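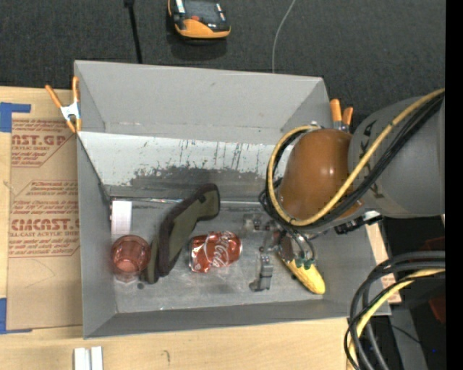 The Joubert breakup that wasn't

Last updated: Tuesday, December 21, 2021

I have a rule about celebrity news, and I break it every time I'm stuck in a waiting room. The rule is that if the only person talking is "a source close to the couple," I put the phone down. So of course I spent most of Saturday morning at the tire place reading about whether Lena Joubert and her husband have split up, and by the time my car was ready I had read the same four sentences on nine different sites.

For anyone lucky enough to have missed it, Joubert plays the younger sister on Hernenar, the island soap my cousin got me hooked on two winters ago. Her husband used to be on it too, until they drowned his character. In September she posted a picture from a beach and he wasn't in it. Three months later we have a divorce.

Except we don't. There's no filing that anyone has shown. There's no statement. What there is, if you follow the links back far enough (I did, I had a long wait), is one item on a gossip page called Drillska, 99 words long, which says that "those in the know" have "noticed a distance." Every other story I found quotes that one, or quotes somebody quoting it. One site promoted those in the know to "multiple insiders." Another had them "confirming." Confirming what? They noticed a distance. I notice a distance between me and my dentist.

The comments under the Drillska item were up to 1,043 when I looked, and a good many of them come from people who have already picked a side. He never supported her career. She changed after the award. A woman whose own marriage ended last year wrote something long and pretty sad about recognizing the signs, and I felt for her, but the signs were a beach.

Then the plot thickened, or was made to. A second round of stories said Joubert had taken off her wedding ring. The proof was a shot of her carrying groceries with her left hand inside the bag. I enlarged it. You can't see a ring. You also can't see fingers.

My cousin, who believes all of it, sent me an interview with Müzeyyen Tatlı, the show's costume designer, and told me it settled things. I read it twice. It's a good interview! Tatlı talks about aging wool with sandpaper and how the salt water ruins everything they shoot in, and she says the cast gets about one good take before the coats weigh too much to act in. Near the end the interviewer asks how Joubert is doing "with everything going on." Tatlı says, "She is tired, we are all tired, it is a long season." The headline was COSTUME BOSS BREAKS SILENCE ON JOUBERT HEARTBREAK. I'd be pretty mad if I were her.

What bugs me is the timing, and I'll admit this part is only my suspicion. Joubert is the new face of Enov, the perfume, and the ads started running the same week as the ring business. The slogan is "Begin Again." So either a perfume company got extremely lucky, or somebody in an office didn't mind the story hanging around for a while. I have no evidence. I'm just pointing out that I have exactly as much as Drillska does, and I'm not selling ads next to it.

I asked my cousin what it would take to change her mind. She said a photo of them together. I found one from a charity dinner, fairly recent as far as I can tell, the two of them at the same table laughing at something. She said they looked like they were pretending. So a photo without him means it's over, and a photo with him means it's over and they're being brave about it -- I don't know how a couple is supposed to get out of that one.

Could they really be splitting up? Sure. People do, and actors who work apart for months at a time probably more than most. If it happens, the same sites will say they called it first, and nobody will go back to check what they called it on. I might, if I need tires again.

Meanwhile the new season starts after the holidays, and the trailer hints that the drowned husband is coming back. My cousin thinks that means reshoots to patch things up for the public. I think it means his contract was cheap. We have 30 dollars on it.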